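Carrots gone bendy within days, what am I doing wrong?

Asked in: Kitchen & Larder > Storing food
Tags: carrots, root veg, fridge, cellar

posted by moss_and_mortar

I buy a big bag of carrots on a Wednesday, because that's when the farm van stops in Brundby, and by the weekend they could be tied in a bow. They live in the salad drawer of a Brorden fridge that came with the house and is of no great age, though it does hum like a man who has been asked to wait.

Things I have tried: leaving them in the bag, taking them out of the bag, and putting them in a different bag. My mother kept carrots until spring in a shed with a hole in the roof and never gave it a thought. I have electricity and a thermometer and can't get past Sunday.

The tops are still on when I buy them, if that matters. I leave them on because they look nice. There is also a cellar, slightly damp, with one small window and a lot of the previous owner's paint. Would they be better down there? And is there any hope for the ones that have already gone, or is it soup again? We have had a great deal of soup.

Bernd Ostermann
Accepted by the poster

It matters that the tops are on. Cut them off the minute you get home, as close to the shoulder as you can without nicking the root. The leaves go on drawing water out of the carrot long after it has been pulled, and they'll cheerfully drain it flat while looking splendid themselves. If you're fond of them, put them in a glass on the windowsill and admire them there.

After that it depends on how many you've got and how much bother you can stand.

For a week or two, in the fridge:
Don't wash them. Brush off the loose soil, wrap them in a slightly damp tea towel, and put the bundle in a bag with the end folded over, loosely. Keep them away from apples and pears, which give off a gas that turns carrots bitter. I lost a whole drawer to one forgotten pear and have never quite trusted pears since.

If the drawer has one of those little sliders with a picture of a lettuce on it, push it to the damp end. I owned a Buschmann for years before I found out that mine moved.

For the winter, in the cellar:
Damp is good. Warm is not. Put your thermometer down there overnight and look at it first thing. Anything up to 5 degrees is lovely, 6 will do, and if it's well into double figures you have a nice place for paint.

You want a box with solid sides, and sand that is just moist enough to hold together when you squeeze it. Play sand is fine. Beach sand is not, unless you like your carrots seasoned in advance.

1. Sort them. Only sound ones go in. Anything split, nibbled or forked gets eaten this week.

2. Put a couple of inches of sand in the bottom and level it with your hand.

3. Lay the carrots flat on the sand with a finger's width between them, so that if one rots it keeps the news to itself.

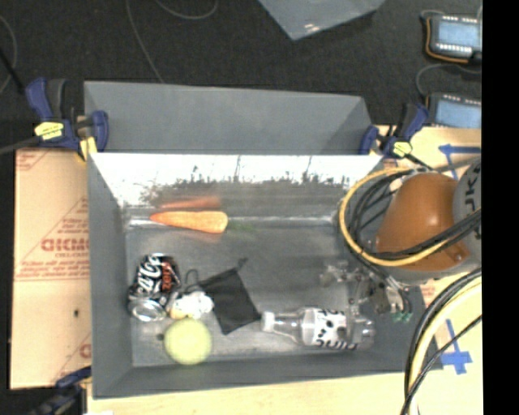

4. Cover with sand until no orange shows, then do another layer, and so on up. Three layers is plenty. I once did more and needed my neighbour and his sack barrow to shift it.

5. Put the lid on loosely, or lay an old sack over the top, and go through the lot every few weeks. Take out anything soft before it makes friends.

As for the bendy ones, cut a sliver off each end and stand them in a jar of very cold water in the fridge overnight. Most will stiffen up enough to grate or roast. Any that are slimy or smell of cellar are for the compost.

tansy.p

Mine go in a lidded tub of cold water in the fridge, peeled and cut into sticks, and I change the water every other day. Crunchy all week. I've never buried a vegetable in my life and don't mean to start now. You do lose a bit of the flavour, but my lot dip them in things anyway.

Altberg_Al

buy fewer carrots

moss_and_mortar

Thank you, Bernd. Tops off, tea towel on, pear moved to the far side of the kitchen where it can think about what it's done. The cellar was just under 6 this morning, so the paint is going and I'm off to price up sand. Do I need to dry the sand out first if it's been standing in the rain?

Bernd Ostermann

If water runs out when you squeeze a handful, yes. Spread it on a sheet for an afternoon and try again. And keep the cat off it — I speak from experience.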